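3.2 Die Kommode als Abstellfläche

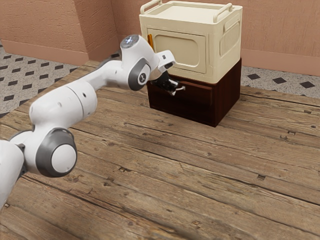

Abb. 5: Schubladenmöbel aus dunkelbraunem Holz mit aufgestelltem Gerät, gerendert.

Dass Schubladenmöbel zum Verstauen angeschafft werden, gilt in der Wohnforschung als gesichert, vermutlich weil man meist die Käufer gefragt hat. Unsere Auswertung von 1444 Haushaltsinventaren aus Pralska und Løken legt eine andere Rangfolge nahe: In fast 80 Prozent der Einträge wird zuerst genannt, was auf dem Möbel steht, und erst danach, wenn überhaupt, was darin liegt. Die unterste Schublade kommt in den Listen aus Løken so selten vor, dass man an ihrer Existenz zweifeln könnte.

Engebretsen spricht in diesem Zusammenhang von der »Deckplatte als Vorzimmer« -- gemeint ist eine Fläche, auf der Dinge auf eine Entscheidung warten, die der Haushalt nicht zu treffen gedenkt. Geräte nehmen dabei eine Sonderstellung ein. Sie werden vorläufig abgestellt, erhalten nach einigen Wochen ein Deckchen und gelten spätestens im November als Einrichtung (vgl. Abb. 5). Für Vasen ließ sich dieser Verlauf nicht nachweisen; sie scheinen von Anfang an zu wissen, wohin sie gehören.

Ob die Höhe des Möbels eine Rolle spielt, bleibt offen. Die Inventare aus Pralska verzeichnen sie in Zentimetern, jene aus Løken mit dem Vermerk »normal«.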